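Clearing and Rinsing Dishes

Clearing and rinsing is the part of household dishwashing that comes between the end of a meal and the start of a machine cycle (or, in kitchens without a machine, the filling of the basin). It takes in scraping, stacking, a short rinse and the loading of the racks, and most families settle into their own way of doing it without ever talking it over.
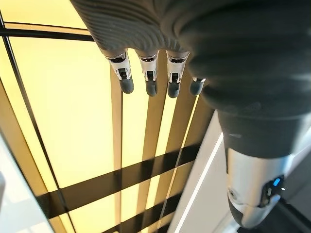
Scraping comes first. Bones, rinds and the last spoonfuls of rice go into the trash or the compost pail, and a rubber spatula does the job more kindly than a knife, particularly on older glazes.

The layout of the kitchen matters a good deal. Where the dishwasher opens close to the sink, a plate can go from one to the other with hardly a step, and the floor stays drier for it.

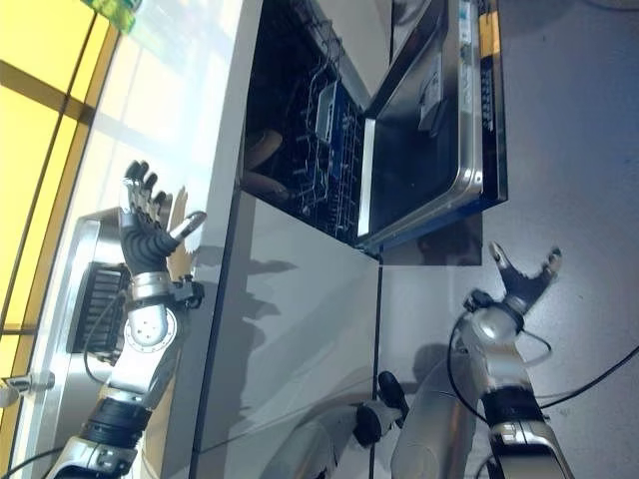 Dishwasher with the door fully lowered, showing the blue-coated wire rack.

Plates usually stand in the lower rack, between the tines, all facing the spray. Derek Dawber's household handbook, The Onville Kitchen, allows 8 dinner plates to a row and asks that large platters be kept to the sides, where they won't block the spray arm.
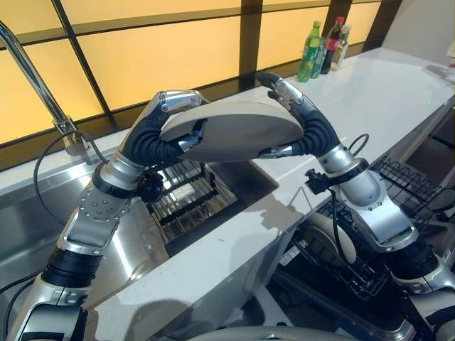 Oval plates are a little more awkward than round ones, being too long for some racks when stood on end, and a good many cooks simply wash them by hand and leave them to drain on a towel.

How much to rinse remains a friendly quarrel. Dawber advises scraping well and rinsing only egg, oatmeal and melted cheese, all of which set hard if left overnight. 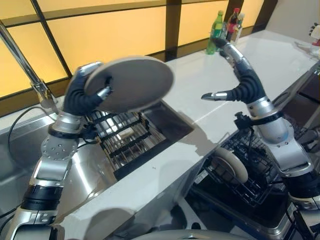 Pietrzak disagrees, and writes that a quick rinse of everything takes three minutes after supper and saves cleaning the filter so often, especially in a house where the machine runs only every other day.

Glasses and cups go in the upper rack, tipped slightly so that water doesn't pool in their bases.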